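Print | E-mail

Imik Publishes Good Practice Guide for Two-Arm Tabletop Robot Cells

CIDAU, 21 February 2020. Imik, the trade association for makers and users of small robot equipment, has published a good practice guide for tabletop cells in which two robot arms share one work surface. The guide is free to download and applies to benches in workshops, teaching labs and light packing rooms.

The guide covers arms that are light enough to be mounted by one person and that work without a full safety fence. Cells of this kind are often put together by the people who use them, and the written rules for large industrial robots do not always fit. Imik members asked for a short document that could be read in one sitting and kept next to the bench.

"Most of the questions we get are about the space where the two arms meet," said Dzintra Liepiņa, who chaired the working group. "Who has the right of way, how fast may they move there, and what has to happen when one of them stops. We have tried to give one answer to each."

The guide asks users to define a shared zone on the work surface and to write down its limits. Inside the zone, only one arm may close its gripper on an item at a time. Neither arm may move faster than 400 millimeters per second while the other is in the zone. Outside it, the limit is 700 millimeters per second. If either arm faults, both must hold position until a person has checked the surface and restarted the cell.

Other sections deal with mounting, cables and the area around the bench. Arm bases should be fixed to the frame or the tabletop with hardware that can be checked without taking the arm off. Cables should have enough slack for the full reach of the arm and should not lie across the shared zone. The floor area that belongs to the cell should be marked, and anyone entering it while the arms are powered should be able to reach the stop button. The guide does not require a particular kind of floor marking.

Handling cans is the reference task used throughout the guide. Cans are cheap, come in standard sizes and can be knocked over, which makes a bad approach path easy to spot.
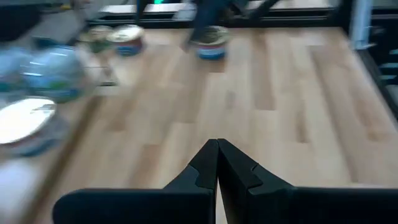
Two-arm work with cans on a framed wooden tabletop. 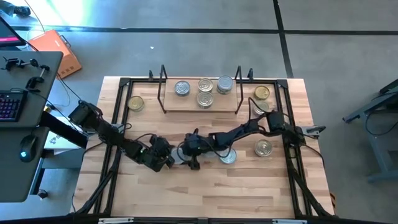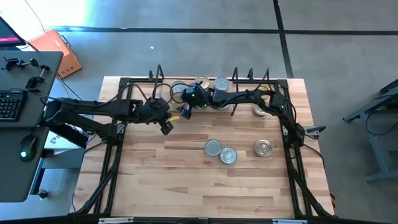 Annex A sets out the reference task in full. It gives a starting layout, an order of picks and a form for recording contacts between arm and arm, arm and can, and arm and frame. A cell passes if it completes 155 picks in a row with no contact of the first or third kind. Contact with a neighboring can is recorded but does not fail the cell unless the can falls. Users who handle other goods may replace the cans with their own items, as long as the change is noted on the form.

Annex B is a checklist for the start of each shift. It can be completed by an operator without special training. Joint covers, gripper fingers and fixing bolts are looked at first, then cables, then the stop button. The last line asks for the operator's initials and the time.

A draft was sent out for comment last July. Imik received 79 comments, most of them on speed limits and on the wording of the restart rule. Cheng-en Tsang of Shek, a builder of bench-mounted arms, took part in the review.

"The first draft let the second arm finish its move after a fault," Tsang said. "Several of us thought that was asking for trouble, and the text was changed. It costs a little time. We can live with that."

Someck, which runs training courses for machine operators, will teach from the guide in its introductory course. Archie MacBrayne, head of training at Someck, said the checklist would be handed out on the first morning and used every day after that.

The guide is voluntary. It does not replace national law or the safety instructions supplied with an arm, and where the maker gives a lower speed limit, the lower limit applies. Imik does not certify cells and will not issue a mark or label. Companies may state that they follow the guide if they keep their completed Annex A forms and show them to customers on request.

The working group will continue to meet under Ho-yin Choi, who takes over from Liepiņa. Its next job is a supplement on cells where a person loads the surface by hand between runs. Comments on the published text can be sent to the Imik office in Cidau at any time and will be considered for the next edition.

Press contact: Tin-yau Lu, Imik press office, Cidau

Print this page | E-mail this page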